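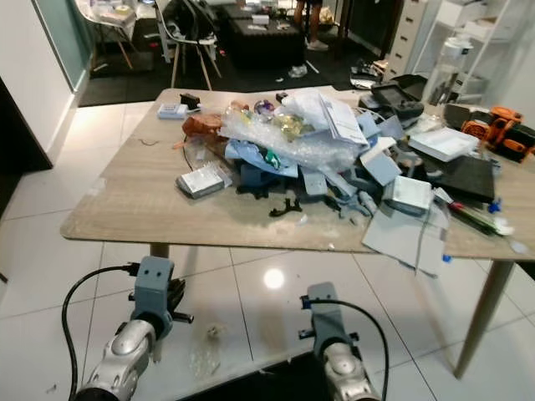
How to Budget for a Two-Arm Cleanup Robot Before You Ask for a Quote

By Omid Asadi
September
4 min read

I love planning a robot purchase almost as much as I love running one, and I've now done it often enough to have a system. It fits on one sheet of paper. If you're putting together a two-arm setup for sorting, tidying or packing in ordinary rooms, set aside an afternoon and work through the steps below in order. The arms come late in the list on purpose!

Step 1. Write down the worst table

Pick the messiest surface you'd want the robot to work on and list what's on it by type. Bubble wrap goes on one line, loose papers on another, then boxed goods, small printed parts, pens, power tools. Next to each line write "must pick," "nice to pick" or "leave alone." A quote for "general tabletop clearing" can mean almost anything, but a quote against your own list is something you can argue over.

Mark the clear and shiny things with a star. Wrap and plastic bags are hard on cameras and hard on fingers, and you'll want to ask about them by name.

Step 2. Measure the room as well as the table

You need the table height, the spread of its legs, the width of your narrowest door and the type of floor. Glossy tile throws back a lot of light, so note where the bright spots land in the morning and again around 4 p.m. Then add the walking space around the table with the chairs left wherever people really leave them. I've seen a beautiful base bought first and the door measured second.
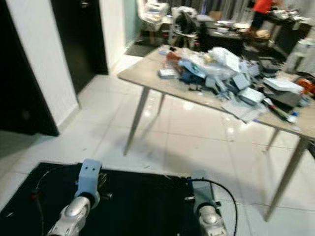
GASTWOOD, September – We did our own walk-through here with a tape measure and a roll of masking tape, and it changed the plan right away. We had priced a fixed stand next to one table. Once we'd drawn the reach circles on paper, a base that could move between the table and the boxes looked like far better value, even with the extra line for charging.

Do the circles yourself if you can. Take the reach figure from the spec sheet, subtract the length your gripper and wrist camera use up when they point straight down, and draw what's left. It's a humbling little exercise, and it's fun.

Step 3. Price the grippers as a consumable

Printed brackets and finger pads belong on the same line as printer ink. We set aside $375 for the first batch, which covered brackets for both sides, spare fingers, screws and filament. Gullberg quoted us $356 for a comparable kit with no spares in it, and our own way won by a hair.

Buy two different finger styles if the budget allows. Small flat packages and metal tools ask for quite different things from a fingertip, and you'll have both in the same box sooner than you think. 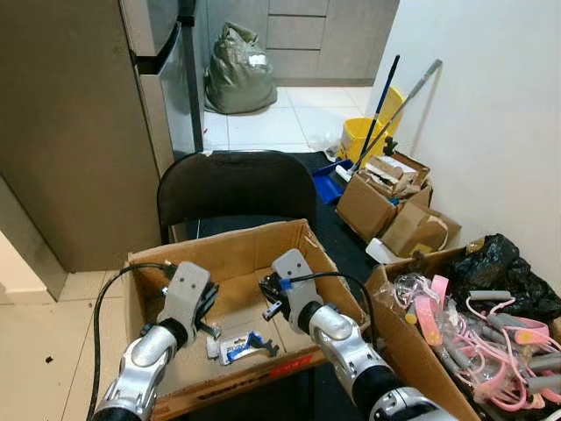

Both grippers over an open carton, with a small package and a metal tool inside.

Cables get their own line too. Ask every supplier how the wrist cable is routed, how much slack it needs and what a replacement costs. Our Veser quote listed the arms beautifully and left the cables out altogether – it took one email to fix, but I'd have missed it without the sheet. I add $100 for clips, sleeves and one spare cable on each side.

Step 4. Budget for light and for wrist cameras

Try the cameras in your dimmest corner before you order them in pairs. Most suppliers will lend you a unit or at least send sample footage if you ask nicely. Black fingers over a black mat are a very good test: if you can still make out the edges of the fingertips and any little specks on the mat, you're in decent shape. If you can't, price a lamp, paler fingertips or a different mat, and compare the three. The mat is often the cheapest.
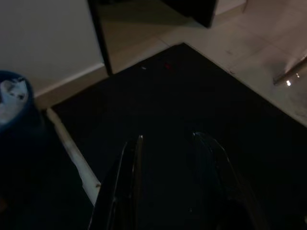 Step 5. Now choose the arms

By this point you have a pick list, a floor plan, a gripper line, a cable line and a camera line. Send all of it to at least two suppliers and ask them to answer line by line. We sent ours to Veser and Todorova. Todorova came back with a question about our box depth that I hadn't thought to include, and I've added it to the sheet ever since.

Ask for these in writing:

- Payload at full reach, with your gripper fitted
- Lead time for a single replacement arm
- What the warranty says about printed parts you attach yourself
- Hours of setup help included, and the rate after that

Step 6. Leave a line for boxes

I mean this one literally. Set aside some money for test objects and cartons in several depths, and for replacing them when they get tired. Tall sides change how the wrists have to tilt, and floppy flaps get in the way of everything. Get the cartons in before the arms arrive and you can start working on day one.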